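**Komis photo sync: stuck at 1,693 of 3,658**

Hi again! Reopening this one because the fix from May held up for a while and now I'm right back where I started. Komis uploads my pictures just fine until it hits 1,693, then the little wheel spins and spins (I left it going all through dinner) and I get "Connection lost, retrying in 30 seconds." It never gets past that.

Stuff I've tried so far:

- signed out and back in
- cleared the cache, twice
- moved the laptop right next to the router
- turned off the Prorex backup so they weren't fighting over the same folder

The Prorex thing got me all excited for a minute, because the count jumped by 10! Then I refreshed and it dropped right back down.

The last picture that shows up in my online album is this one, and it opens full size with no trouble:

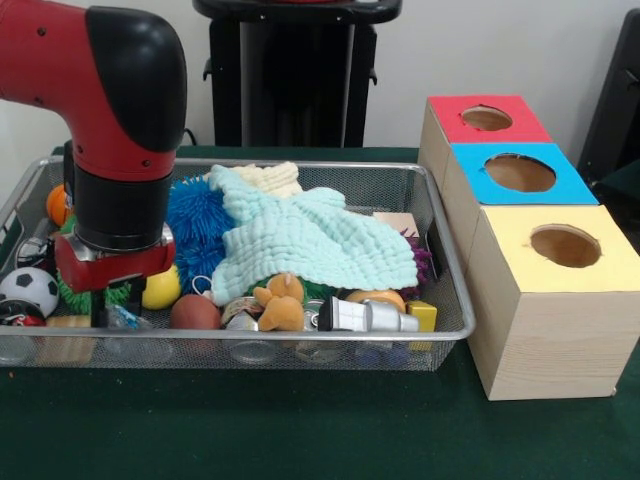 *Last one to upload OK: wire-mesh tray, soccer-patterned ball, blue koosh*

Everything after it is just a gray square with a question mark. I tried renaming the next file and then pulling it out of the folder completely, and it still stops at the same number, so I don't think it's one bad picture.

**Update, 4 August 2020:** I sent the log through the Help menu. Do you want the older one too? I still have it!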